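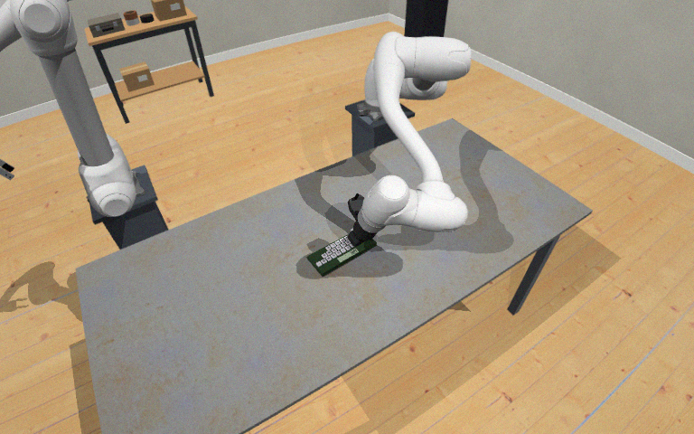 Vacation Rentals and Guesthouses

Thread: Serel apartment, cleaning fee and late checkout

bikisbound
Has anyone stayed at the Lehner apartments in Serel? I'm looking at the ground floor studio for two of us in February. The total comes to 783 for the week, and that includes the cleaning fee but not the linens. Seems fair for the area but I can't find many reviews.

paddle_out
Stayed there last winter, the one upstairs. Clean, good heat, decent mattress. The kitchen has a stove with two burners and a small oven. The walk to the lake is 20 minutes, and the listing makes it sound shorter. Parking is behind the building and it fills up on Saturday.

oldtowel
I wouldn't pay that in February. You can get a whole house in Bikis for less, and most of them throw in sheets and towels. Charging extra for linens on a week's stay is cheap of them.

paddle_out
Bikis is fine if you have a car. The bus stops running early and there's one grocery store. I'd take Serel without a car every time.

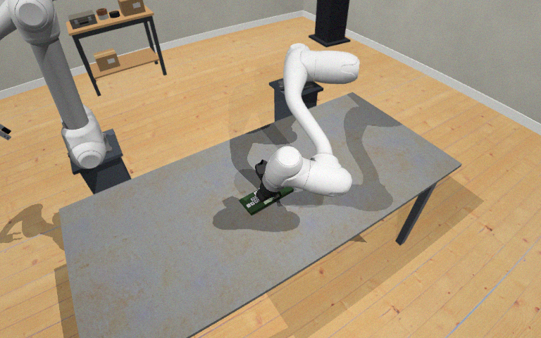

bikisbound
Can you check out later than 10 if nobody is coming in that day?

paddle_out
Ask them the night before. They let us stay until 1 p.m. at no charge, but they wouldn't promise it when we booked.

vunda_fan
I've had the opposite. I asked for a late checkout and they wanted 13 extra, and I had to pay it in cash. It was in the fine print under house rules, so I can't complain too much, but read that part before you book. They also ask you to take the trash down and strip the bed.

oldtowel
So you pay a cleaning fee and then you strip the bed yourself. That's what I mean.

vunda_fan
Takes five minutes. I've had worse. A place in Vunda wanted us to mop.

bikisbound
Thanks, all. No car for us, so Bikis is out. Does the studio have a washer or is it shared?

paddle_out
Shared, in the basement. Washer and dryer, both take coins. Bring your own soap. There's a drying rack in the closet upstairs, not sure if the studio has one. 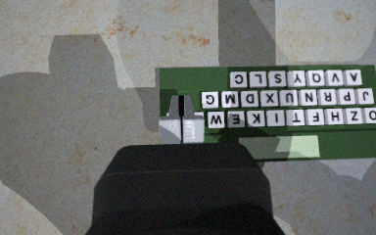
Re: Serel apartment, pets and deposit

kettlecorner
Adding to this so it's all in one place. We booked the same studio with a small dog. They accept one pet, but you have to tell them ahead of time, and the deposit goes up. Ours came back to the card four days after we left. The patio isn't fenced, so keep the dog on a leash out there.

oldtowel
Did they charge for the dog on top of the deposit?

kettlecorner
They did, a flat amount for the stay. It was on the confirmation. The wifi was slow in the evening, if that matters to anyone.

bikisbound
No dog here, but good to know about the wifi. I went ahead and booked it without the linens. We'll bring our own sheets on the train.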